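Running suture on a practice pad: thread control

Cut the thread to 170 mm and tie a knot 3 mm from the tail. Longer lengths snag on the pad edge. Enter the tissue at right angles and follow the curve of the needle on the way through.

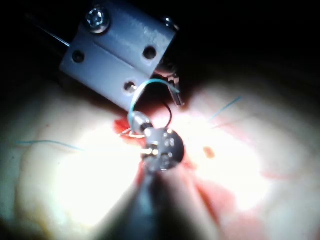

Keep a rounded loop of slack between bites and take it up only after the needle is clear. Pull in line with the wound, then lay the thread flat before starting the next bite. If the edges pucker, ease the last two bites back and reset the tension.

Finish with a square knot and trim the ends to 3 mm.

Aleksi Nurmi, Skirnell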